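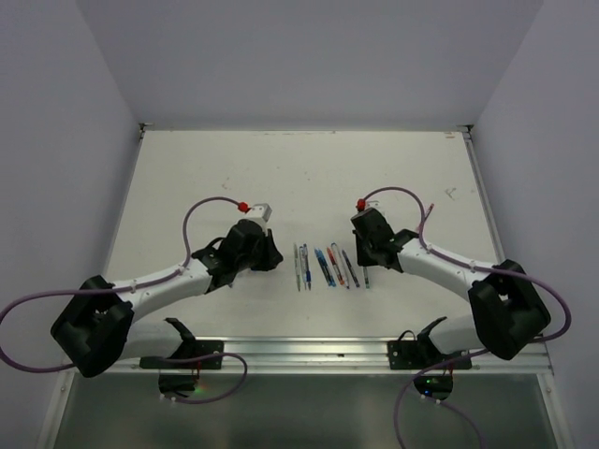
Right arm drops out mid-grasp, left is fine

storkine_pramila
Posted 13 February 2022
So we finally got both arms sorting pens and it's a joy to watch! Except the right one keeps faulting. It closes on a pen, starts to lift, then the gripper goes limp and the pen falls. Log says "comm timeout, wrist". Left arm ran 400 picks with no trouble. Right one rarely makes 12.

gstoeckli
Cable. Those purple ones make a tall loop off the gripper, and if the first clip is too tight the loop tugs on the plug every time the wrist turns.

leo_r
I don't buy it. We had the same timeout at Osholm and it was the gripper current limit. Clear pens are slick, people crank up the grip force, the supply sags. What are you set to?

storkine_pramila
2000 on the right, 400 on the left. Oops?

leo_r
There you go :)

gstoeckli
Drop it, sure, but swap the two cables too. If the fault moves to the left arm, you have your answer.

Selamawit B
Please power down before anyone reaches in to do that! A limp gripper doesn't mean a limp arm. Ours woke up after a timeout and swung back to home, and I got a good knock on the knuckles.

storkine_pramila
Good call, E-stop first. Set both to 400 and got to pick 31 before it quit. Better, but not fixed. Swapping cables tonight, this is way too much fun to leave till Monday

leo_r
31 is still supply if you ask me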